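3.2 What we mean by a "half ring"

I should say a little about the parts themselves, because I spent more time on them than I ever planned to. We call them half rings, and in the Sikirgate parts list they sit under item 31, next to the Varela brackets. The shape is an open C with a short flat tab at the end, and that tab was my headache all through March — it gives you a corner to line up against, but it also makes the part easy to set down the wrong way round. Figure 4 shows what I mean.

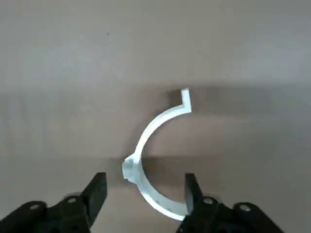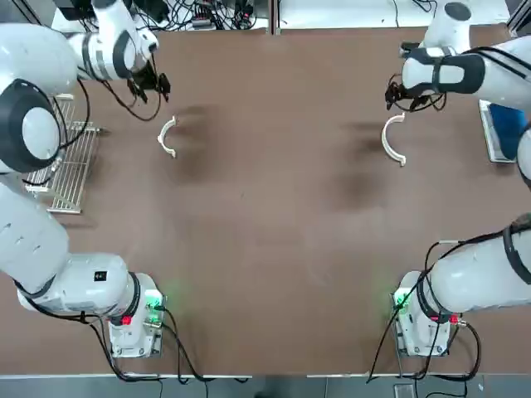 Figure 4. Pale curved parts on the work surface: one half ring (first panel) and two half rings on the brown tabletop (second panel).

I first sorted them by the curve alone, and that was a mistake. Once I started going by the tabs, my notes got a lot easier to read. We logged 1108 placements this way, and I still go back and forth on whether a part lying a little askew should count as placed. For the Lisirley set I said yes — Section 5 has the stricter version.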